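Kalanmont Community Help – Grippers and End Tools

Choosing between two hand-held grippers for thin paper

Posted by Sterkham Lab Office, July 25, 2021

Our laboratory is evaluating two hand-held grippers for a paper-handling study that begins in August. The first is the Fistside, a parallel model with a single sliding rail. The second is the Leung, in which the fingers are carried on a four-arm linkage. Both will be used at a desk to lift single printed sheets from a tray.

In our preliminary trial of 165 lifts per tool, the Fistside dropped 23 sheets and the Leung dropped some 43. The Leung is considerably lighter in the hand, and our operators prefer it for long sessions. We would appreciate guidance on whether the difference is inherent in the design or a matter of adjustment.

Cheng-en Hsiao

The difference is probably one of adjustment. A linkage gripper of this type depends on its pivots, and a small amount of play at each bushing is multiplied at the fingertips. Before repeating the trial, please carry out the following checks.

Close the fingers without a sheet and hold them toward a lamp. Light along the seam indicates that the faces do not meet squarely.

Move each arm by hand. Any side play should be corrected before further lifts are recorded.

Grip the sheet by its bottom edge only, with the fingers fully closed, and let the remainder stand free. A light curl in the paper is acceptable.

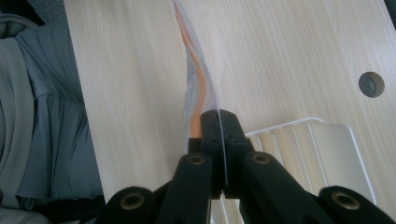
Repeat the trial with the same stock. Paper weight affects the result more than most users expect – a change of supplier midway will make the two sets of figures impossible to compare.

Our own linkage unit completed 828 lifts before the bushings required replacement.

fistside_user

We have only the Fistside and it works well. Clean the finger pads regularly. I cannot comment on the other one.

Sterkham Lab Office

Thank you. Light was visible along the upper part of the seam on our Leung unit. We will adjust the fingers and run both tools again with one paper stock.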